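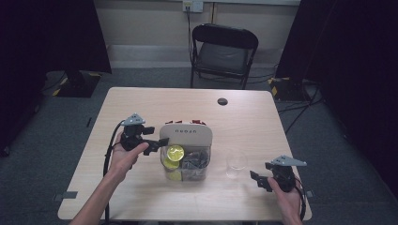 Fig. 1. Hand-held grippers, one in each hand, with a container and a glass on the table.

Work and Automation, Unit 4: Teaching a task by hand
Irnwood course notes, October 1, 2021

Reading for this unit: the Vurngate case, first half only.

Vurngate packs and clears refreshment trays for offices. Its automation project, Elo, began with the people already doing the job. Packers were asked to repeat ordinary table tasks using grippers in place of their fingers, and the recordings were used to train a robot. By the end of the first stage there were 3,442 recordings, of which 3,083 were kept. 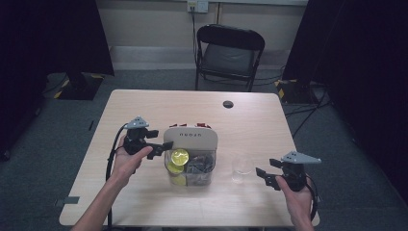
Photo: Inskip course collection

Three points for discussion.

1. The job description. "Packer" at Vurngate used to mean speed on the line. Packers on Elo spent part of the shift recording, and the old piece rate did not cover it. The firm moved them to an hourly rate after the first month.

2. Skill. A gripper with two jaws can't do what a hand does. Workers had to slow down and plan each approach – which side to come from, how wide to open, when to let go.

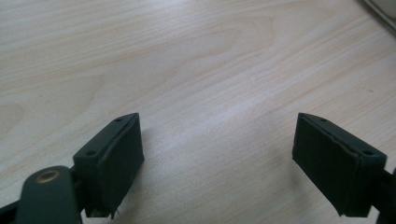
Several said they had never thought about these steps before. Once a step is recorded, though, who owns it? The contract at Vurngate said nothing on this. Compare the clause on training materials in Unit 2.

3. Strain. Holding a tool up over a table is different work from packing. Of 1,108 comments left in the shift log, 316 mentioned wrists or shoulders. Breaks were made longer in October.

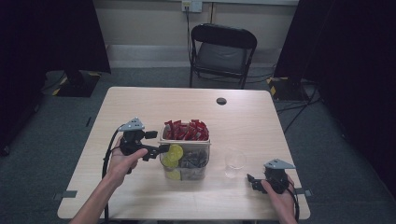

Management expected the complaints to be about job loss. Those came too, but later, and mostly from the night shift, where no recording was done and little had been explained.

For next time: write one page on how you would set pay for a recording shift. Say what you would count – hours, recordings, or recordings kept – and what each choice would do to the pace of work. Bring two copies.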